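COMMUNIQUÉ DE PRESSE

Isaksson ouvre à Stustgate un service de reprise de vêtements imprimés

Stustgate, février — L'enseigne Isaksson annonce l'ouverture d'un service permanent de reprise et de revente de vêtements d'occasion, installé au rez-de-chaussée de son magasin de Stustgate. Un premier essai mené à Plornley a permis de collecter 3 459 pièces, dont 996 ont été revendues au cours du premier mois.

Le service accepte les vêtements propres, sans condition de marque. Les foulards et coupons de tissu sont également repris, à partir de 300 grammes par dépôt.

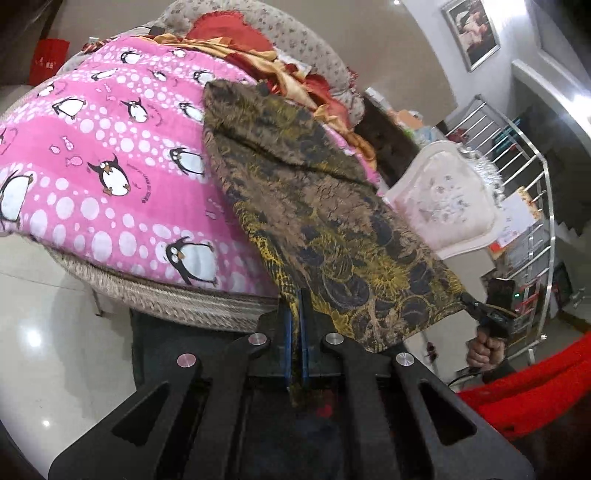 Fonctionnement

Les dépôts se font au comptoir, de 10 heures à 18 heures. Chaque pièce est examinée sur place, puis échangée contre un bon d'achat valable un an dans les magasins de Stustgate et d'Ullholm. Les articles refusés sont rendus au client. 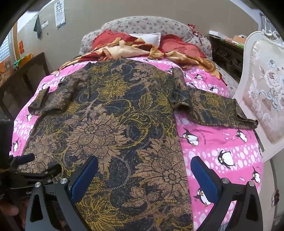

Isaksson proposera aussi la vente en ligne à partir du printemps, avec un catalogue de 1 000 références au lancement. Les clients pourront y envoyer leurs propres photos pour une première estimation. Le vêtement doit être étalé à plat, manches écartées, comme ce modèle à grandes fleurs noir, brun et jaune moutarde posé sur un lit — l'encolure et les deux manches doivent rester dégagées. Une réponse est envoyée sous cinq jours.

« Les imprimés sont ce que nos clients demandent le plus en seconde main », indique Adelino Louro, responsable du service.

Contact presse : Adelino Louro, Isaksson, magasin de Stustgate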